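FOR RELEASE Saturday, December 30, 2023

Furura play kitchen sets to hit the lending shelves at Skarby Toy Library in the new year

I'm Elias Ghanem, I run Skarby Toy Library, and I've been told a press release should be written as though somebody else is talking about me. I had a go at that and it sounded like my own obituary, so you're getting it from me directly. We have new play kitchen sets coming onto the shelves, they're called Furura, and families in Prurow can borrow them as soon as we reopen after the holidays!

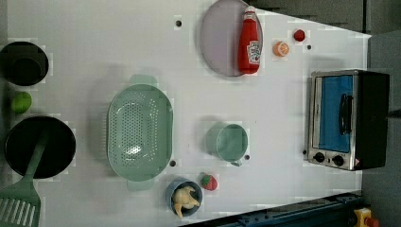
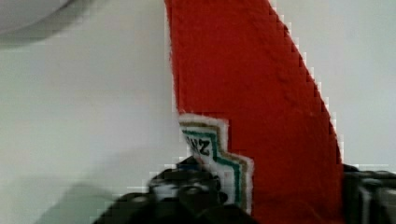

Play food has been our most borrowed category for as long as I've been doing this. I'd love to say it was the wooden puzzles (I love the wooden puzzles, I order too many of them) but every Saturday morning the kitchen tubs go out first and come back last. We had 848 kitchen loans this year, up from a very quiet stretch a while back when all we could offer was one tired tub of bits that didn't match. Parents kept asking for something better. So did the kids, though the kids mostly asked for more sausages.

So back in July I sat down with Rantala, the small studio that puts together a lot of our mixed sets, and we talked through what a borrowed kitchen really needs. It's a different job from a kitchen you buy. A set you own can lose its spoon under the couch and life goes on. A set you borrow has to go into a tub on a kitchen floor at ten to nine, in the dark, with one shoe on, and it has to be obvious when something's missing.

We wanted proper cookware to start with. Kids can tell when a pan is a pretend pan the size of a jam lid and they lose interest pretty fast. There's a large black frying pan, a dark pot, and a slotted spatula in a nice sage green. The colander is the same green and it's a decent size, an oval one with a handle on each side, and I have to say it's my favourite thing in the whole set. A colander is a hat, a boat, a bed for a bear and a strainer for invisible pasta. We tried leaving it out of an early version to save room in the tub and I got told off by a four-year-old.

Then a cup, a little blue bowl and a big round plate in a greyish lavender colour. I was unsure about the plate. I thought the kids would want bright red or yellow. My sister said the colour was "a bit grown-up café" and that kids like café, and she has three of them, so the plate stayed.

The food is a mix. A lime, a slice of orange, a strawberry with its green leaves on, a piece of chicken, and a bottle of ketchup in red with a white label, because Rantala wanted something in there that children would know from their own fridge. I had my doubts about the ketchup too (I had a lot of doubts in July, it was a long month) but I've watched what happens when it comes out. It goes on the chicken. It goes on the strawberry. One boy at our trial morning served me ketchup on lime in a cup and stood there until I'd finished it.

And there's a toaster oven! It's a small stainless steel one with a glass door, two black knobs and a black handle, and it has caused more queueing than anything we've ever put on a table. I think it's because it looks like the one on the bench at home. Stoves are lovely but they take up half a lounge room, and plenty of our families are in units where a full play kitchen was never going to fit. A toaster oven sits on a coffee table or at the end of the bed. You can be a whole restaurant from there.

How borrowing works

Membership hasn't changed and neither has the price. You can take a Furura set for 4 weeks at a time, same as our other large sets, and if nobody's waiting for it you can ring up and keep it longer. If somebody is waiting, please bring it back on time. I've seen the face of a child who was promised the toaster oven.

Each set comes in a lidded tub with a picture card tucked inside the lid. Everything on the card goes back in the tub. Please give the food and dishes a wipe with warm soapy water before you return them and let them dry with the lid off overnight. The toaster oven just needs a damp cloth, so don't put it in the sink. If something's lost or cracked, tell us at the desk and we'll sort it out. We're not going to chase anyone over a missing lime.

We'll have 8 sets ready for the first morning back, and more to follow once we've seen how the first lot travel. Bookings are open to members now. You can ring, use the form on our website or come past the desk when we're open again and put your name in the book, which is still an actual book with a pen on a string.

For childcare centres and playgroups

We've had a few calls already from family day care educators and playgroup coordinators, so I'll answer the main question now: yes, groups can borrow. You'll need a group membership, and we'd ask that you take no more than two sets at once while the waiting list settles. If you're running a session with mixed ages, please have a chat with us first about what suits the littlest ones. Some of the food is small and I'd much rather swap a few pieces out for you than have you worrying about it the whole session.

I'm also happy to come out and run a cooking play morning. I bring the tubs, we spread everything out on a big table and I stay out of the way. For anyone who hasn't seen one, the first ten minutes are very noisy and then it goes strangely calm and someone brings you a plate. There's a lot of talking in it — who's having what, who's waited longest, whether you can have seconds — and the quieter kids often end up running the kitchen. I'm no expert on child development and I won't pretend to be one in a press release, but I've been served a great many imaginary dinners and I reckon I know a good one.

Where the money came from

The sets were paid for out of membership fees, the winter sausage sizzle and the second-hand toy sale, which had its best year yet. More than 200 people came through the door at that sale and most of them left with a jigsaw they'd been warned was missing a piece. Thank you, all of you. If you bought the rocking horse, please send me a photo, I miss it.

Rantala also gave us a fair price and put up with a lot of emails from me about the shade of green. I'd like to thank the team there for that, and for agreeing that the spatula should be big enough to flip something with.

What's coming next

The next thing on my list is a picnic version, with a smaller tub that'll fit in the bottom of a pram. We're still working out what goes in it. At the moment the argument is about sandwiches, and whether bread should come as slices you can fill or as one finished sandwich. I'm for slices. If you've got a strong opinion, come and tell me, I'd enjoy the company.

I'd also like to do a breakfast set at some stage, and I've had a very neatly written letter from a member aged six requesting "more soups". I've written back to say we're looking into it. I don't know how you make a toy soup but I'm giving it some thought.

Come and have a play

The whole set will be out on the big table at our first session back for anyone who'd like a go before they book, members or not. Kids are welcome to cook for as long as they like and grown-ups can have a cup of tea — a real one — while they wait for their order. There's parking behind the building and a ramp at the side door, and the gate sticks a bit so give it a shove.

Local media are very welcome to come along too. Please let me know beforehand so I can check with families about photographs. I'm available for interviews most afternoons and I'll talk about colanders for as long as you've got tape.

About Skarby Toy Library

Skarby Toy Library lends toys, games, puzzles and dress-ups to families, carers and community groups in Prurow. Anyone can join, including grandparents who only need a box of something for the school holidays.

Media contact

Elias Ghanem, Skarby Toy Library, Prurow. Phone messages left over the break will be answered when the desk reopens, and email is quicker if you're on a deadline.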